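Placas de 96 pocillos: ¿cómo hacéis para no perderos al pipetear a mano?

Publicado por Styliani Kourkoulas el 17/09/2022

¡Hola a todos! Llevo poco en el laboratorio y me han pasado los ELISA de una compañera que está de baja. La técnica la entiendo, los cálculos me salen, pero a mitad de placa me distraigo (suena el teléfono, alguien me pregunta dónde están las puntas) y ya no sé si iba por la D7 o por la D8. Ayer tiré una placa entera por eso, con sus 42 muestras por duplicado, y me dio una rabia tremenda porque del suero de algunos pacientes queda poquísimo.

Tengo una multicanal, pero para cargar las muestras una a una no me sirve y voy con la de un canal, 50 microlitros por pocillo. He probado a ir tachando en un papel y acabo con el boli en la mano equivocada. ¿Algún truco que os funcione de verdad? No tengo presupuesto para comprar nada caro.

Keegan Waaka

Uf, bienvenida al club. A mí me pasaba igual y lo que me cambió la vida fue la caja de puntas. Empiezas con una caja llena y coges las puntas en el mismo orden en que llenas la placa: punta de A1 para el pocillo A1, y así hasta el final. Si te interrumpen, miras el hueco que toca en la caja y ya sabes dónde estabas. Eso sí, no vale robar puntas de otra fila cuando una se te cae al suelo – coge la de repuesto de otra caja.

Lo otro es preparar antes las muestras en una placa de dilución, con la misma distribución que la definitiva. Ahí vas tranquila, con volumen de sobra, y luego pasas todo de golpe con la multicanal de 8 canales, columna por columna. Se tarda más en preparar, pero el paso delicado se queda en unos 2 minutos y los tiempos de incubación te salen mucho más parejos.

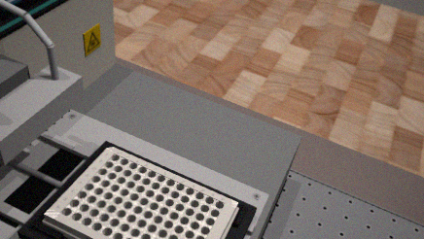
Ataberk Akbulut

Poned un papel negro debajo y listo. Con placa transparente se ve enseguida qué pocillo tiene líquido. Con las blancas, ni idea.

Ayten Yurt

Lo de la caja de puntas, totalmente de acuerdo. Yo añado que tapes con film adhesivo las columnas que todavía no tocan y lo vayas retirando según avanzas (despacito, que si tiras fuerte salpica). Y marca siempre la esquina A1 con rotulador por el lateral, nunca por debajo si luego vas a leer la absorbancia, que una vez me salieron unos valores rarísimos en una esquina y me pasé la tarde culpando al anticuerpo.

Ah, y los duplicados, ¿los pones en horizontal o en vertical? Si luego vas a pasarlos con la multicanal a mí me resulta más cómodo en horizontal, con la muestra en las columnas 1 y 2, la siguiente tanda en 3 y 4, etc. Si quieres te paso mi plantilla de hoja de cálculo, mándame un privado.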